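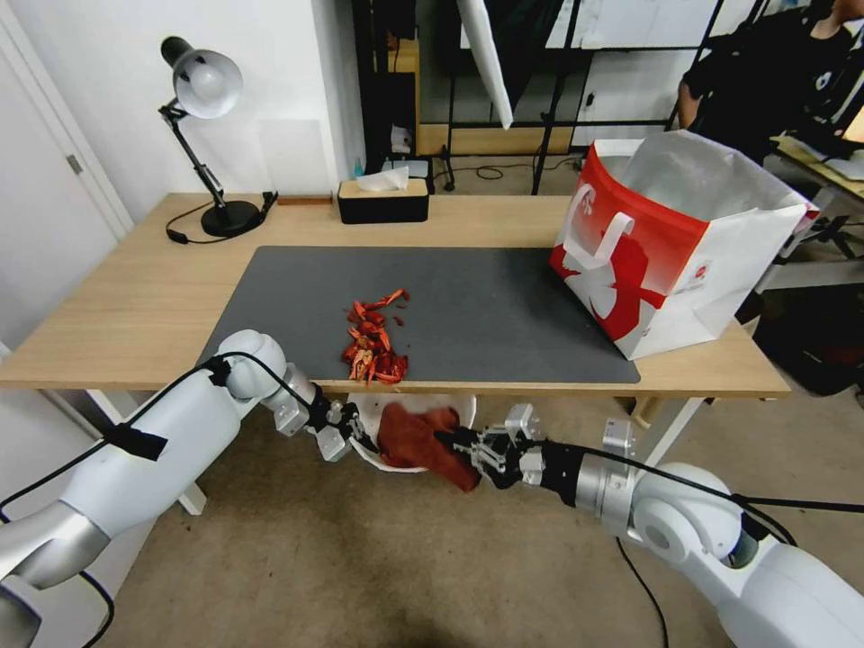 Marzo, 13:40 – cuaderno de la mesa de Drimemberg

Hoy toca apuntar lo de los cangrejos, que si no se me olvida y la próxima vez volvemos a discutir lo mismo. El pedido fue a Marar (el de Bitisberg nos queda más a mano, pero la salsa es pura sal) y vino en bolsa de papel, de las rojas y blancas con asa.

Cosas que quiero recordar: las cáscaras se amontonan en el centro de la alfombrilla gris, lejos del cable de la lámpara. Luego todo el montón a la bolsa, ¡y la bolsa siempre de pie a la derecha!
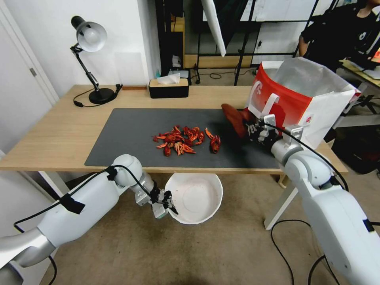 Mejor poner papel de periódico debajo, me escriben al margen, porque el jugo se mete en la alfombrilla y el olor dura hasta el día siguiente.

Pues sí, lo del papel lo compro. Yo además dejaría los pañuelos donde están, al fondo, en la caja negra con tapa de madera – se llega bien estirando el brazo y no se manchan de naranja.

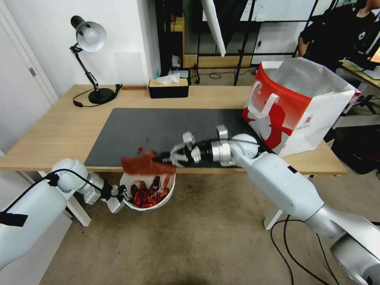 El bol blanco me sigue convenciendo: es redondo y se enjuaga en un momento. Eso sí, habría que traer otro para las pinzas grandes, que pinchan el plástico y luego gotea por todas partes.

Pendiente: probar el limpiador de Zulgate en la alfombrilla (ref. 1394, creo que queda en el armario) y preguntar si la próxima vez los quieren menos picantes. Yo no, que conste.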